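Meal prep Sundays and other promises

03/02/2021
8 min read

I have been batch cooking for eight weeks and I would like to lodge some complaints.

It started with a subscription. Gramell, if you haven't been chased round the internet by their adverts, is a meal planning service. You tell it what you like, what you won't eat and how much time you have, and it gives you a week of dinners you can cook in one go and pull out of the fridge as needed. The claim on the front page is that you will "win back your evenings". I didn't know I'd lost them, but it was January and I was eating toast for dinner more often than I'd admit to my mother, so I paid.

The first thing I noticed is that the time on the recipe card is a fairy story. Two hours, it said, for five dinners. Two hours assumes your onions arrive chopped. It assumes four hobs that all work (mine has three and a sulky one), a second oven shelf, and a washing-up fairy. My first go took most of an afternoon, and then I was so sick of the smell of cumin that I had toast anyway.

I got quicker. I'll give them that. But quicker at what? By the third week I'd spotted that nearly every plan was the same meal in different hats. A tray of roasted veg. A pot of pulses. A grain. A sauce. On one night it's a "bowl", on another it's a "warm salad", and on the last it has been blitzed with stock and called soup. I have nothing against roasted veg and lentils, I ate them for most of my twenties, but I didn't pay a monthly fee for them.

Then there is the matter of texture, which the food prep people never want to talk about. Some things are better after three days in the fridge. Dhal is. Bean chilli is, and so is anything with a lot of tomato and a bit of vinegar in it. Roasted broccoli is not. Roasted broccoli on day four is a wet sock. Quinoa goes into a sort of gravel. Baked tofu, which I love when it's fresh and has crackly edges, turns squeaky, and no amount of "reviving it in a hot pan" brings the edges back. If I'm going to stand over a hot pan I might as well cook something.

The tofu was where I really fell out with it, so let me go on about tofu for a bit. Gramell's method says to press it for an hour, marinate it overnight and bake it low. I did all that, twice. I also did one block my own way: torn into rough lumps with my hands, patted with a tea towel, tossed in cornflour and salt, and baked as hot as the oven would go with a good slosh of oil. Mine was better. It wasn't even close. The marinade in the official version hadn't gone in beyond the very outside, and when I cut a piece open it was plain white in the middle like any other tofu. I have long suspected that marinating tofu is something we all do because the recipe before told us to. Put the sauce on afterwards. You'll use less of it and you'll taste more of it.

My sauce for this, if you want it: two spoons of peanut butter, one of soy, the juice of a lime, a bit of grated ginger, chilli flakes, and hot water until it runs off the spoon. It keeps all week in a jar. It's good on noodles, on cabbage, on a baked sweet potato. I've had it on chips.

What about the money? Gramell says you'll save. I kept my receipts for the eight weeks and then sat down with them, and my food shopping over that time came to £236. I honestly couldn't tell you if that's a saving, as I'd never kept receipts before, and I doubt most of the people in the glowing reviews had either. What I can tell you is that the plans are very fond of things I would never buy. I now own a jar of Rolurach smoked pepper paste with one spoonful gone, and a bag of Gelline puffed buckwheat that I think will outlive me. The paste is nice enough. The buckwheat tastes of the bag.

The site also says it has over 1,000 recipes. Perhaps it does. I'd like to see them laid out side by side, with the hats off.

And you need tubs. Nobody's fridge, or not mine, is set up for five dinners in pieces. I refused to buy the matching set they try to sell you at the checkout and made do with what I had, plus a couple of plain ones from the hardware shop.
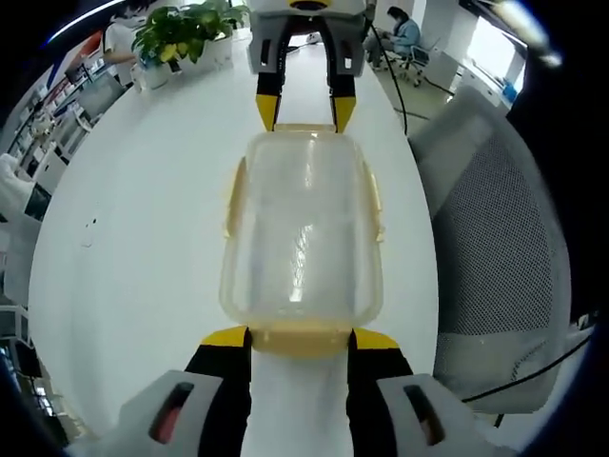 Clear plastic, pale yellow rim.

I've tried glass as well. Everyone online swears by glass, and everyone online must have stronger shelves and stronger arms than I do. A stack of full glass dishes weighs as much as a toddler. Clear sides do matter, though, whatever they're made of. Anything I put in an old ice cream tub is forgotten by the next morning and found again when it has grown a coat.

So have I cancelled? Yes, last week, and it took 2 emails and a "we're sorry to see you go" survey with no box for "it was all lentils". I haven't gone back to toast, mind. I've kept the bits that worked, and they are fairly dull. I cook one big pot of something that likes sitting about. I make one jar of sauce. I wash and dry the salad leaves as soon as they come into the house, with a sheet of kitchen roll in the tub. Rice I cook on the night, it's rice. Vegetables get roasted the day I want to eat them, which takes half an hour, most of it spent on the sofa.

A reader wrote in to ask if I'd try Stetsiuk next, the one where they post you the ingredients already weighed out in tiny packets. I had a look. There was a sachet with one spoonful of soy sauce in it. I'm not against being proved wrong, but I'd want somebody else to pay for it, and I'd want to know where all those sachets go.

This week's pot is black beans with orange peel and a bay leaf, by the way. If you try it, take the peel out before it goes in the fridge. I left mine in and by the next day it was like eating a scented candle.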